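Free bottled water in hotel room – ok to drink? And can I take them home

Asked in Travel > Hotels | Viewed 1,266 times

Just checked in, two bottles of Wahaha in the room, nobody at the desk to ask.
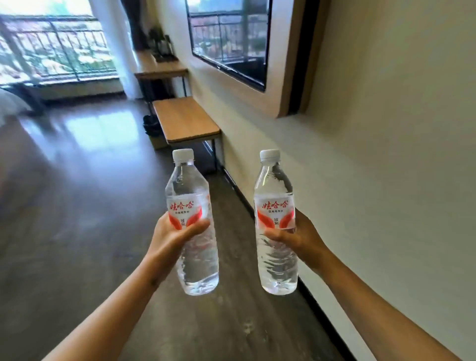 Label is all in Chinese apart from odd bits. Is it plain water or mineral or what? Also do they charge for these, last place (the Enwood) stung me for a bottle and I'm not doing that again. Checking out tomorow early so quick answers pls

2 answers

Usman_traveller
Plain purified water, thats what 饮用纯净水 means. Not mineral. Fine for tea, fine for teeth. Check the cap seal before you drink, same as anywhere. Usually free if there's no price card – look by the kettle or in the room folder. I've taken mine on the train loads of times, never been charged.

Plundano
Depends on the hotel. If its from the minibar you pay. Ring reception, they'll be back at some point. Dont bother taking them if you're flying, security will have them off you unless they're in your hold bag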